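2022-11-05

Bench 2, Golluton workshop. Wall panel brackets, cont'd.

Picked up where Eliseo left off. He had the oak-colored offcut clamped and the pilot holes marked in pencil, bless him, but marked from the wrong edge, so first half hour went on sanding those off and starting over. Note to self: put an arrow on the datum edge. A fat one.

Tried the pan heads from the Omerović box first. They sit proud of the pocket and catch a sleeve. Swapped to the smaller heads out of the blue drawer. Better. Didn't like the drive bit though, cammed out twice on the scrap and chewed one. Daithí has the good bit set in his van, asked him to bring it back, he says he will.

Torque: clutch on 11 is too much for this wood, screw keeps turning and you feel the fibers let go. Backed it off and finished by hand with the stubby driver. Quarter turn past snug, stop. Do not go back later and "just check" them. That means me.

Bracket lies flat on the wood. Earlier one from the same batch rocked on my bench, Konrad thinks the press left a burr on the back, I think it's bent. We put a straightedge on it and argued and then Vasanthi needed the straightedge.

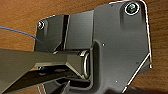
Anyway the rocking one is in the reject tub with tape on it. Four more to check from that bag, will do those before any drilling.

Finish. Dark gray on the face is fine. The edges show bright metal, and I want to ask Tranach if that's how they ship or if ours got knocked about in the bag. Doesn't matter indoors. Would matter for the Naltcombe job, those go in a porch. Raghavendra to call them, he gets further with them than I do.

Specks: couple of tiny white ones on the face. Haven't worked out what they are, dust or nicks in the coating. Try a damp cloth, then a fingernail. If nicks, touch-up pen, the matte one not the glossy (somebody used glossy in April and it looked like nail polish).

Wood notes. Grain runs lengthwise on this piece and I oiled it befor drilling, won't do that again, the chips stick in the pilot holes and you have to pick them out with a scriber. Drill, blow out, then oil. Color came up nicely orange though, warmer than the sample the customer signed off. Konrad says it'll calm down. We'll see.

Left to do
- check remaining brackets on the flat plate
- load test, hang the 30 lb bag and leave it overnight
- find out who has the countersink
- order more of the small screws, 83 left in the drawer minus the one I chewed
- write on the drawer which screws they are!! label fell off agian

Vasanthi wants the bench clear by four for glue-up so the offcut goes on the rack by the door, screws in. Don't move it pls.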